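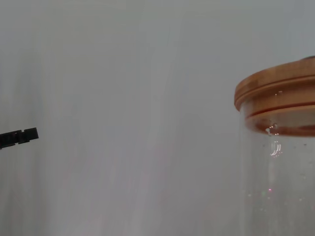 How to Get Crayon Off a Painted Wall

I've cleaned a lot of crayon off a lot of walls (two kids, one long hallway) and I've tried pretty much everything people tell you to try. Most of it works a little. What follows is what I do now, and it takes me 30 minutes for a normal-sized scribble.

What you need

Baking soda
Dish soap
Two soft cloths, white if you have them
A bowl of warm water
A hair dryer for the thick spots

Test first

Pick a spot behind a door and rub it gently with a damp cloth and a dab of soap. If paint comes off on the cloth, stop there. Flat paint is the worst for this. Our rental on Clanthorpe had flat paint in every room and I ended up with a shiny patch the size of a dinner plate, which I hid with a bookcase until we moved out.

Soap, then baking soda

Start with soap and water, small circles, hardly any pressure. Washable crayon will usually come away right here and you can go have your coffee!

For the regular kind, dip a corner of the damp cloth in baking soda and go over the line again. Keep turning the cloth to a clean bit or you'll just spread the color around – I made a lovely pink cloud that way once. Wipe with plain water and dry it with the second cloth.

Thick, waxy marks

Set the dryer on low and warm the wax for a few seconds, then blot. Don't rub while it's soft. Go over what's left with soap.

If you still see a shadow

Let the wall dry overnight before you decide, as damp paint looks darker than it is. If the mark is still there in the morning, use a stain-blocking primer and then touch up. Feather the edges out with a nearly dry brush, and give the new paint a couple of weeks before you scrub anywhere near it.

Updated April 2026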